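Flostside
Filed under: Lab Diary, Laundry
3 min read
Search this diary

September, late evening

My shoulders hurt in a place I didn't know shoulders had. We're on T-shirts all this month, and I drove the arms for most of the day, and now I'm on the couch with a bag of frozen corn on my neck writing this with one hand. Target was 50 good folds. I got there! Just after 4, when I'd pretty much given up on it.

White cloth on a white table, all day long: 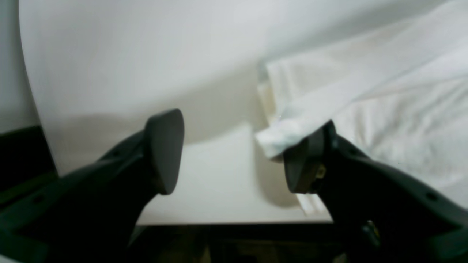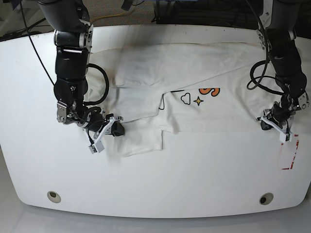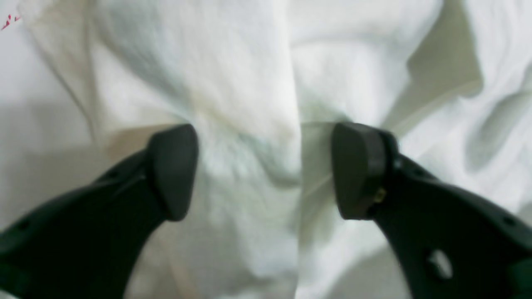
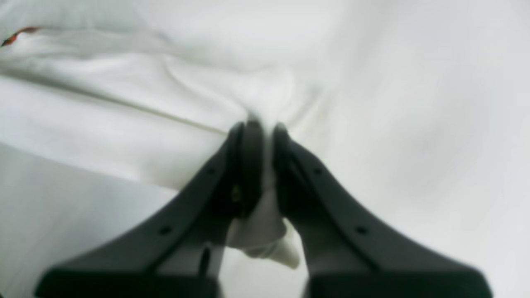 I keep coming back to how much of folding is just finding an edge. At home I do it without looking, talking to somebody, half watching TV. Driving two arms I have to decide on every little thing – which layer, how deep to pinch, when to let go. And if I dither, the dithering goes into the set too, and then the model learns to dither. I had a long stretch before lunch where I was hovering over the sleeve like I was scared of it (I sort of was), and I ended up tossing 16 takes. Sixteen! That one stings a bit, but I watched a few of them back and they were awful, all wobble and second tries.

The odd thing is we do want some second tries. The notes from the Trevska people say to keep a take if you miss a grab and then fix it cleanly, so the model sees what getting out of trouble looks like. What they don't want is me missing the same grab three times and sighing. So now I have a little rule for myself, one miss is fine, two and I start over. I wrote it on a sticky note and stuck it on my water bottle, where it lasted until the bottle started sweating.

Lost a chunk of the afternoon to a loose screw. I needed a small Phillips and of course every Phillips in the drawer was the big kind, so I went up and down the hall asking people until one turned up in a coffee mug in the copy room. It's living in my pocket from now on.

Then there was the whole Joltitz business again. That's our labeling program, and it froze twice while I was marking where each fold starts and ends, and the second time it ate my last 3 labels. I redid them in a pretty bad mood and I should check them tomorrow with a fresh head, I think I put one of the end marks way too early.

The good part was the last hour. Something clicked and I stopped thinking about my hands. Grab, lift, over, down, smooth it, next. I had four in a row that I'd happily show my mother, and she is very strict about T-shirts. I'd love to know what I was doing differently, so I could do it at nine in the morning too.

Tomorrow is more of the same, and then towels if the shirts look okay in training. I want to lower the chair before I start and see if that helps my neck. Also need to bring lunch, the machine downstairs is down to pretzels and those orange crackers. Corn's thawed. Going to bed.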